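Plotaline Bernau: Hand Station Gallery

Last updated in July

Notes from the teaching kitchen at the Bernau site, where small household goods are handled with hand-held grippers and the recorded motions go to the sorting cells. The page is kept for new operators and for the day crew in packing, whose jobs have changed most since the cells came in. Text by Arne Hagedorn, process technician.

Background

Before the cells, small goods were sorted by hand at a long bench. Operators picked mixed pieces out of a tote, turned them the right way round and set them in trays. The work was light but repetitive, and most complaints to the site nurse concerned wrists and thumbs. The cells now take the pieces with simple shapes. People take the rest, and they also supply the motions the cells learn from.

An operator at the hand station holds a gripper with two fingers and does the task at normal speed. The camera on the tool records the view over the fingers. One task is one recording, from the first reach to the release. A batch is 53 recordings of the same task with the pieces moved each time. Batches with fewer than that are held back until the next shift completes them.

Thin and clear goods

Chopsticks and clear plastic are the two groups with the highest rate of failed picks in the Lenz cell. Sticks lie nearly flat and leave the fingers very little height to close on. Clear plastic reflects the room lights, and the edge the cell finds is often a reflection. Both groups are taught together on the gray grid mat, with the sticks laid at different angles.

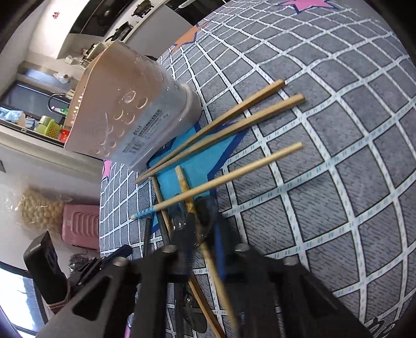 Chopsticks on the grid mat, with the clear container on its side and a transparent piece at the jaws.

Does an operator lose bench hours when a task moves to a cell?

Bench hours for that task go down, and the same number of hours is entered under teaching, checking or repair on the shift plan. Pay grade stays as it was for the first 10 weeks. After that it follows the new role, and the hand station is graded one step above the bench.

Working rules at the station

Grip the stick near the middle. A pick near the tip lets the long end swing, and the cell will copy the swing. If the stick rolls, let it come to rest before the second attempt. Do not push it into place with the free hand during a recording. Recordings with a bare hand in view of the pieces are rejected at review.

For clear containers, close on the rim or on a wall with holes in it. Smooth walls slip at low force, and higher force bends them. The grip force is set in the Zokeck software under the task name and should not be changed in the middle of a batch.

Loose items on the mat that are not part of the task can stay where they are. The cells run in cluttered totes, and a mat cleared for every recording gave poor results in the first trial. The printed stars and lines on the mat are ignored by the software.

Shift pattern

A hand station shift is split into blocks, with a change of task at each break. The tool is heavier than it looks when held out over the mat, and the original plan of 8 blocks was cut to six after the first month. Operators swap hands between blocks if they can do so without losing accuracy. A wrist support is available and has to be fitted before the block starts, as the tool angle shifts when it is put on.

Review is done by a second operator, never the one who made the recordings. The reviewer marks the moment of contact, the lift and the release, then passes or rejects. Rejections carry a short reason in plain words. "Slipped" is enough. Supervisors see the totals per task and do not see totals per person. This was agreed before the first station was installed.

What has changed in packing

The bench is now a third of its former length. Two operators clear failed picks at the Lenz cell and log the item type. When an item type fails often enough, it comes back to the hand station as a new batch. The log is read at 6:40 in the morning, before the early shift starts, and the task list for the day is posted by the station door.

The station has produced almost 1000 recordings for thin goods. Failed picks on single sticks have dropped. Crossed sticks and sticks lying under another item are still sent to the bench.

Open points

The tool charger is in the wrong place and will be moved to the corridor side. Left-handed operators need a second trigger layout, which has been ordered. Requests for new item types go in the folder at the station, with a sample of the item attached.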